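# The Woman Who Would Like You to Stop Buying Computers

*An interview with Lenuța Avram, repairer and professional doubter* 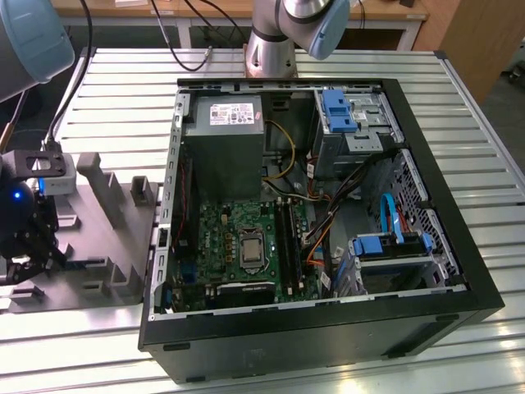 ## "Who told you it was slow?"

I went to see Lenuța Avram because I was about to buy a new computer, and a friend of mine had said I should talk to her before I spent the money. I didn't really want to. I have met repair people before, and a good many of them have a sermon ready. I figured I would get the sermon, nod, and buy the thing anyway.

She has run a small shop in Lolldale for 21 years. It's on the ground floor of a building that used to sell carpets, and the carpet seller's phone number is still painted on the side wall. She gets calls for him now and then, or says she does.

"Who told you it was slow?" was the first thing she asked me, before I had sat down.

I said I had noticed it myself.

"When?"

I had to think. In August, I told her, around the time I'd seen an ad for a new one.

She let that sit there for a while and went to put the kettle on.

## Against the five-year rule

The idea that a home computer is finished after five years is one that Avram hears every week, and she has no patience with it. I pushed her on this. Surely there is something in it. Programs get bigger, websites get heavier, and the people who make the machines presumably know how long they last.

"They know how long they want them to last," she said. "I'm not saying anyone is lying. I'm saying ask who's counting. If you sell shoes, you think people need a lot of shoes."

That sounded a little pat to me, and I said so. She shrugged and tried again.

"All right. A woman comes in with a machine that is 11 years old. She writes letters, she does her taxes, she looks at pictures of her sister's kids. She wants a new one because her son says hers is a dinosaur. I put in more memory and a solid-state drive and I clean it out. She calls me up and says, what did you do, it's like a different computer. It isn't a different computer. It's the same computer with less lint."

What does she tell the people whose machines really are past saving?

"I tell them that. I'm not in love with the things. Some of them were junk on the day they were made. There's a kind of cheap laptop where everything is soldered down and the battery is glued in, and when someone brings me one of those with a dead drive, I tell them I'm sorry. I don't charge for being sorry."

She does charge for looking. It's a flat fee, and it's taken off the bill if she does the work. I asked whether that didn't give her a reason to find some work to do, and she looked at me with what I think was approval.

"Yes, it does. You should ask everybody that."

## The cleaning apps

If there is one subject that gets her voice up, it's the programs that promise to speed up a tired computer. She wouldn't name the ones she dislikes most. "They have lawyers and I have a kettle."

Her complaint is that they find problems by the hundred and all of the problems are in red. A leftover file from a printer you gave away is not, in her view, a problem. It's a leftover file. People come to her frightened, having paid for a year of protection against things that were never going to hurt them, and now the machine really is slow, what with the cleaner running from morning to night.

"I take it off and they get nervous. They say, but it found all those errors. I say, who checked?"

I asked what a person should do instead, if the computer feels slow and there's no Lenuța Avram nearby. She was reluctant to give out a list. Lists, she thinks, get copied around until they're wrong. But she did say that she would start by looking at what opens by itself when the machine starts, and turning off whatever you don't recognize *after* you've looked up what it is. Then she'd check how full the drive is. Then she would restart the computer, properly, and use it for a day before deciding anything.

"People put it to sleep for months. Then they say it's tired."

## Kollus comes to town

A few years ago the town of Lolldale signed up to a trade-in plan run by a company called Kollus. You took your old computer to a drop-off point, and you got a voucher toward a new one. The flyers said the old machines would be given "a second life." Avram was asked to be a drop-off point. She said no, and it cost her some friends.

I had assumed she turned it down on principle. It was more that she had asked a question and not gotten an answer.

"I asked what the second life was. Where do they go? The man said they were processed responsibly. I said, yes, but where? He said he'd find out. He was a nice young man. I'm still waiting for him to find out."

I asked whether she had any evidence that the machines weren't being reused. She said no, none at all, and that I should be sure to write that down. They might have been. She just thinks that when someone hands you a voucher, you're allowed to ask what they get for it.

She is no kinder to her own side. There's a repair group that meets in the Tomoana hall once a month, and they invited her to speak. She told them she thought half of what they fixed would be broken again by spring, and that they ought to keep a record and see. Some of them took it badly. They do keep a record now. When I asked her what it shows, she said it shows she was wrong about toasters.

And computers?

"Too early to say."

I had hoped for more than that, and I asked twice.

## What about security?

I brought up the argument that I thought was hardest for her. An old computer may run perfectly well and still be unsafe, if the company that makes the system has stopped sending out fixes for it. You can't repair your way out of that with a screwdriver.

She agreed right away, which I hadn't expected.

"That's the real one. When someone asks me, is it still getting updates, I know they've been thinking. If it's not, then either you put a different system on it or you keep it off the internet or you let it go. I won't tell a person to do their banking on something that stopped getting fixes."

She has put free systems on a fair number of older machines. It goes well with some customers and badly with others, and she can't always guess which. A retired bus driver took to it in an afternoon. A bookkeeper brought hers back after 12 days and said she hated every minute. Avram put things back as they were and helped her pick out a secondhand replacement.

"She was right to hate it. Her program didn't run. I should have asked her more about the program."

So where does that leave the claim that most people don't need a new computer? I said it seemed to me to be getting smaller as we talked.

"It should get smaller," she said. "If somebody has a claim and it stays the same size all day, I'd watch out for them."

## Prices, and a word for the secondhand shelf

She keeps a shelf of used desktops, and she prefers them to laptops by a wide margin. A desktop can be opened. The parts come out, and other parts go in. If the power supply goes, you replace the power supply. She talks about this the way some people talk about old trucks, and I noticed it was the only time all afternoon that she didn't argue with herself.

Most of what she sells comes from offices. When an office replaces its computers it tends to replace all of them, good and bad, and a dealer named Clirkedus sells them on in lots. She buys from them and grumbles about them. The grading, she says, is a work of fiction. "Grade A" means that the sticker came off clean.

For anyone buying used, her advice was short. Ask to see it running. Ask what drive is in it, and if the seller doesn't know, ask them to look while you wait. Don't pay extra for a processor you've been told is powerful if you only write letters. Get the return terms on paper, with a name on it.

I wondered if there was anything she would tell people to buy new.

"A keyboard," she said. "Have you ever looked inside a used keyboard?"

## My own machine

I'd brought it with me, of course. It was in the trunk of the car, and I had been hoping to get through the whole interview without mentioning it, but she'd seen me carry in nothing but a notebook and asked where it was.

She kept it overnight. The next morning she called to say that the drive was nearly full, mostly with two copies of the same vacation video, and that I had three different programs all trying to back up the same folder. She had turned off two of them. The memory was fine. She didn't think I needed anything, though she'd understand if I bought something anyway, and she wanted to know whether I would like to keep both copies of the video.

I asked her how long it would last.

"I have no idea," she said. "Neither do they."

The bill was the flat fee. I haven't bought the new one, though I did look at it again last week, and the price has come down.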